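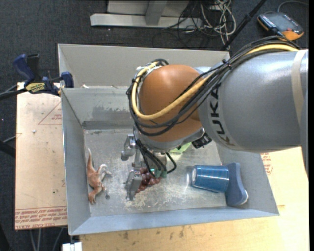
Section 3: Setting up your Metov 568 tank pump

2024-07-05
By the Hilivside Tank Shop

Print this page | E-mail this page

By now your tank should be sitting level on its pad with the strainer in the top and at least a bit of rain in it. If it isn't, go back to Section 2 and come and find me afterwards. I've put in more of these little pumps than I can remember, first at my own place and then for half of Skenham, and the whole job is a morning's work if you've got your fittings sorted the night before (and a whole weekend if you haven't, ask me how I know).

You'll want the pump, the Bakos fittings kit, a roll of thread tape, a spirit level, two shifters, a bucket and an old towel. The towel is for kneeling on at the start and for mopping up at the end.

Placing the pump

1. Pick a spot as close to the tank outlet as you can manage. Mine's tucked around the south side, out of the arvo sun, and it's a lot happier there than it was on the hot side of the house.

2. Scrape the ground flat and lay a paver on 100 mm of crusher dust. Tamp it down well. Check it with the level both ways, then check it again once the pump's on it.

3. Sit the pump on the rubber mat from the box. Don't bolt it down yet! You'll be nudging it back and forth while you line up the pipe, and I like to leave the bolts until everything's been run once.

Note: if you're near a bedroom window, think about that now. The Metov isn't a noisy pump, but any pump starting up at two in the morning for a running toilet sounds like a truck in the driveway.

Connecting the suction side

4. Shut the tank valve. Properly shut, quarter turn, handle square across the pipe.

5. Wrap the threads with tape, going clockwise as you look at the end of the fitting. I do nine turns on the plastic ones, which is more than my old plumbing book says, and I've stopped apologising for it.

6. Screw the flexible hose onto the tank valve by hand, then onto the pump inlet by hand, then give each one a small nip with the shifter. Plastic threads crack without much warning, so stop when it feels firm.

7. Look along the hose from the side. It should run flat or slope gently up towards the pump. A hump in the middle will hold air, and you'll be cursing it every time the tank gets low.

Caution: never lift or drag the pump by its hose or its power lead. Pick it up by the body.

The delivery side and the lead

8. Fit the non-return valve to the pump outlet with the arrow pointing away from the pump. I've put it on backwards. You will get no water at all and feel very silly.

9. Connect your delivery pipe and clip it to the wall so that the pump isn't holding up its weight.

10. Run the power lead to a weatherproof outlet. Leave some slack where it leaves the pump, with an easy curve in it and no sharp bends - the yellow cable in the photo at the top of the page has about the sort of loop I mean, though yours can be a good deal more modest. Tie it to the wall clip, not to the pipe.

Caution: the lead plugs into an existing outdoor outlet protected by a safety switch. If you haven't got one, ring a licensed electrician. Please don't run an extension lead across the lawn, even "just for now".

Priming and first run

11. With the power off, undo the priming plug on top of the pump and open the tank valve slowly. Let the water come up until it's level with the hole and the bubbles have stopped. If the tank's nearly empty you'll have to fill the pump from the bucket, and it can take a few goes.

12. Put the plug back, finger tight and then a touch more.

13. Open one garden tap a little way. Switch on. You'll hear it spin up, then cough and splutter while the air clears, and then settle into a steady hum.

14. Let it run for roughly 20 seconds after the splutter stops, then close the tap. The pump should build pressure and switch itself off.

15. Go around every joint with a dry tissue. A weep will show up on tissue long before you'd spot it by eye. If one's leaking, turn the power off, open a tap to let the pressure go, and redo the tape from scratch (adding more over the top never works for me).

16. Happy? Bolt the pump down and put the cover on.

Note: if the pump keeps clicking on and off with every tap shut, the non-return valve is the first place to look. Nine times out of ten mine has had a bit of leaf stuck in it. The second place is the toilet cistern.

Caution: don't leave the pump running dry. If it's on for a minute with nothing coming out, switch it off at the wall and go back to step 11.

Write the start date inside the cover in permanent marker while you're there. You'll need it for the filter schedule in Section 4, and I go around and do all my filters in September before the garden gets thirsty.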